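Fokura - Sortierung von Obst und Gemüse
Datenkarte und Hinweise zur Nutzung

Kurzbeschreibung

Der Bestand Fokura dokumentiert das Ordnen von Obst und Gemüse auf einer weißen Arbeitsfläche. Erfasst sind Gurken, Limetten, Tomaten und Erdbeeren sowie die Behälter, in denen sie nach Sorten getrennt abgelegt werden. Der Bestand umfasst 1.515 Durchgänge. Verantwortlich für Konzeption und Pflege ist Olga Sotomayor, die Beschriftung wurde von Abilio Benítez und Rosalía Urquijo vorgenommen.

Gegenstände

Maßgeblich für die Benennung ist das Aussehen der Stücke. Rote, runde Früchte werden als Tomate geführt, unabhängig davon, ob ein grüner Blattkranz vorhanden ist. Auf der Arbeitsfläche kommen beide Ausführungen nebeneinander vor. Längliche grüne Stücke erhalten die Bezeichnung Gurke, sofern die Form hinreichend erkennbar ist; blassgrüne Stücke mit unklarer Zuordnung sind mit dem Zusatz "unsicher" zu versehen.

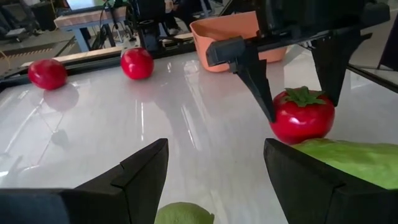

Spiegelungen der Deckenbeleuchtung auf der glänzenden Oberfläche gelten nicht als Gegenstand und werden nicht beschriftet. Dies betrifft auch farbige Reflexe neben Tomaten. Teilweise verdeckte Stücke sind zu beschriften, sobald ihre Sorte bestimmbar ist. Andernfalls ist der Eintrag "Frucht, unbestimmt" zu verwenden.

Behälter und Zuordnung

Gelber Korb: Gurken
Orangefarbener Korb: Limetten
Durchsichtiger Behälter: Erdbeeren

Die Position der Behälter ist nicht festgelegt. Ein Stück gilt als eingeordnet, wenn es vollständig innerhalb des Behälterrandes liegt. Gurken dürfen längs nebeneinander liegen oder sich berühren. Für Limetten und Erdbeeren ist keine Reihenfolge vorgeschrieben. 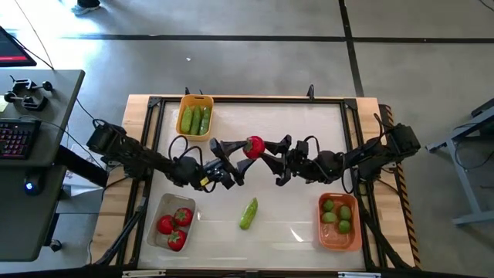
Lose Stücke neben einem Behälter zählen als nicht eingeordnet, auch wenn sie diesen berühren. Der Füllstand wird je Behälter gesondert angegeben. Eine Erdbeere, die gehalten wird, ist bis zur Ablage keinem Behälter zuzurechnen.

Prüfung der Angaben

Eine Stichprobe von 78 Durchgängen wurde von Begoñe Arroyo gegengelesen. In acht Fällen wichen die Einträge voneinander ab, davon in vier bei der Unterscheidung von Limetten und verdeckten Gurken. Die betroffenen Einträge wurden berichtigt - die ursprüngliche Fassung bleibt im Änderungsverzeichnis einsehbar.
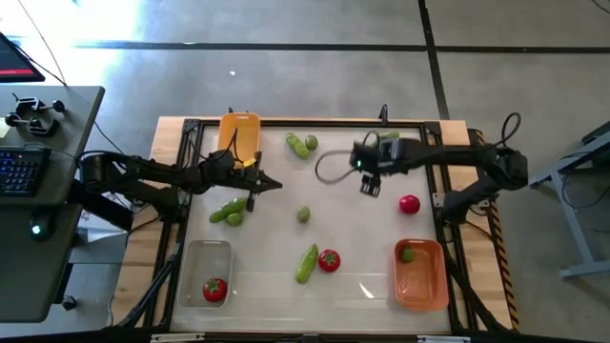
Bei verstreuter Anordnung wird jedes Stück einzeln geführt. Liegt eine Limette unmittelbar an einer Gurke, sind zwei Einträge anzulegen. Gruppeneinträge sind nur für den Inhalt eines Behälters zulässig.

Einschränkungen

Angaben zu Gewicht, Reifegrad und Herkunft sind nicht enthalten. Der Bestand eignet sich daher nicht für Aussagen über die Qualität von Lebensmitteln. Ansprechpartner für Korrekturen ist Bonifacio Ibarra. Meldungen sollen die Nummer des Durchgangs und die beanstandete Bezeichnung enthalten. Die nächste Durchsicht ist für Oktober vorgesehen.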